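The case for a bin at each corner

Small assembly work is usually planned around tools and hardly ever around containers. I think the order should be reversed. Containers decide how far a part travels, how often it is set down and whether it can be confused with another part. A driver or a pair of tweezers decides none of that.

My preferred layout is symmetrical: open bins to the left and right, a shallow metal tray in the middle, one board in the tray. Bins of the same color are acceptable if position carries the meaning. At Hirkammont we ran same-color bins for 17 months and marked the positions on the bench edge. Wiebke Engelhardt argued for color coding throughout, and her objection is fair where staff rotate daily. On a fixed bench, position is learned within 2 shifts and color adds little.
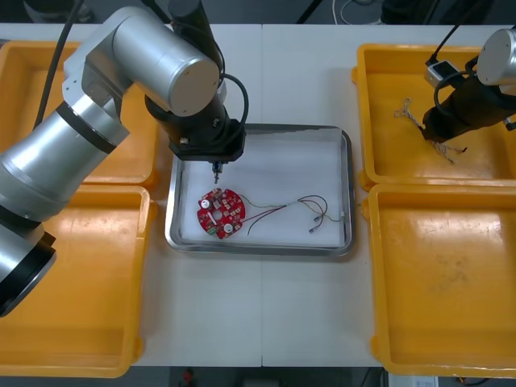

Yellow bins on both sides, steel tray with a white paper liner, round red board in the tray.

The liner deserves more attention than it gets. Bare steel reflects, and a small component dropped on it is hard to find. White paper gives contrast and can be thrown away when marked. I change mine after every batch of up to 30 boards. Cristóvão Seixas prefers a rubber mat, but a mat holds debris in its texture and has to be washed.

The tray rim matters as well. A raised edge stops a rolling part before it reaches the table — and on a tabletop made of two panels, the seam is the last place a washer should end up.

Scuffed bins are no reason for replacement. Marks on the floor of a bin are cosmetic. Cracked rims are a different matter, and I would retire those at once.

The usual complaint is that this arrangement wastes table area. It does use more than a stacked rack. I would still give up the area before I gave up open access from above.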